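## 3. 컨셉트카 공개와 양산차 사양 간 괴리의 측정

### 3.1 분석 대상

본 절에서는 모터쇼 및 야외 전시 행사에서 먼저 컨셉트 형태로 공개된 뒤 양산으로 이어진 차종을 대상으로, 공개 시점의 외형 사양이 양산 단계에서 어느 정도 유지되는지를 분석한다. 대상 차종은 소형 로드스터와 2도어 쿠페로 한정하였으며, 표본은 모두 13개 차종이다. 이 가운데 Gurano와 Clamonari는 동일 플랫폼을 공유하므로 차체 치수 항목에서는 하나의 관측치로 묶어 처리하였다. Fesdale은 컨셉트 단계가 두 차례 존재하여 나중에 공개된 차량을 기준으로 삼았다.

Machala와 Jurčo의 선행 연구는 전시 차량의 사양 변화를 언론 보도 자료에 근거하여 추적하였다. 이 방식은 자료 확보가 용이하지만, 제조사가 배포한 사진의 촬영 각도와 렌즈 왜곡이 통제되지 않는 한계가 있다. 본 연구는 이를 보완하기 위해 실차 계측치와 1/10 축소 모형의 계측치를 병용하였다. 축소 모형은 전면부와 후면부의 곡률을 비교하는 용도로만 사용하였고, 전장·전폭·축거는 실차 자료를 따랐다.

### 3.2 계측 절차

각 차종에 대하여 10개 항목을 설정하였다. 항목은 전장, 전폭, 전고, 축거, 전면 오버행, 후면 오버행, 윈드실드 경사각, 휠 직경, 전조등 높이, 후면 데크 높이로 구성된다. 항목별 괴리도는 컨셉트 차량의 값과 양산 차량의 값의 차를 양산 차량의 값으로 나눈 절댓값으로 정의하였다. 계측은 항목마다 3회 반복하고 중앙값을 채택하였다.

축소 모형의 경우 차체 표면의 반사가 기준점 인식에 영향을 줄 수 있다. 따라서 기준점은 휠 중심과 윈드실드 하단 모서리에 두고, 도장면 위의 특징선은 기준점으로 사용하지 않았다. 모형의 지지면은 계측 전에 수평을 확인하였으며, 수평 오차가 허용 범위를 벗어난 회차는 폐기하고 다시 계측하였다. 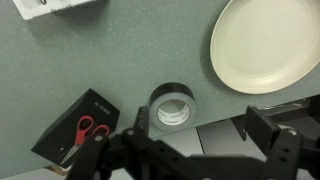
**그림 2.** 녹색 반점 무늬 상판 위의 검은색 테이프 롤과 타원형 접시.

기준점 좌표는 두 명의 계측자가 독립적으로 기록하였다. 두 기록 간의 차가 허용치를 초과한 항목은 제3의 계측자가 재측정하였으며, 재측정값이 기존 두 값의 사이에 있을 때에만 분석에 포함하였다. 이 조건을 충족하지 못한 항목은 결측으로 처리하였다. 결측은 주로 후면 데크 높이에서 발생하였는데, 이 항목은 소프트톱의 개폐 상태에 따라 정의가 달라진다. Holub의 컨셉트 차량은 루프 구조가 없는 형태로 공개되었으므로 전고 항목도 결측으로 두었다.

### 3.3 결과

괴리도가 가장 큰 항목은 휠 직경이었고, 전조등 높이가 그 뒤를 이었다. 휠 직경은 모든 차종에서 양산 단계에 축소되었으며, 증가한 사례는 없었다. 전조등 높이는 대부분 상향 조정되었다. 이러한 경향은 보행자 보호 및 등화 관련 법규의 적용 시점과 부합하나, 본 자료만으로 법규의 영향을 분리하여 추정할 수는 없다.

축거는 괴리도가 가장 작았다. Gurano와 Clamonari의 축거는 컨셉트 단계와 양산 단계에서 동일하였고, Fesdale에서는 미소한 증가가 관찰되었다. 축거가 플랫폼 개발 초기에 확정되는 변수라는 점을 고려하면, 컨셉트 공개 시점에 이미 하부 구조의 설계가 종료되어 있었을 가능성이 높다. 반면 윈드실드 경사각은 차종 간 편차가 컸다. Holub은 양산 단계에서 경사각이 뚜렷하게 커졌으나, Fesdale은 거의 변화가 없었다.

공개 행사의 유형에 따른 차이도 검토하였다. 야외 전시 행사에서 공개된 차종은 실내 모터쇼에서 공개된 차종에 비해 오버행 항목의 괴리도가 컸다. 다만 야외 공개 표본의 수가 적고, 해당 차종의 상당수가 한정 생산 모델과 병행하여 공개되었으므로 행사 유형의 효과로 단정하기는 어렵다. 공개 시점과 양산 개시 시점 사이의 간격을 통제 변수로 추가한 결과는 4절에서 보고한다.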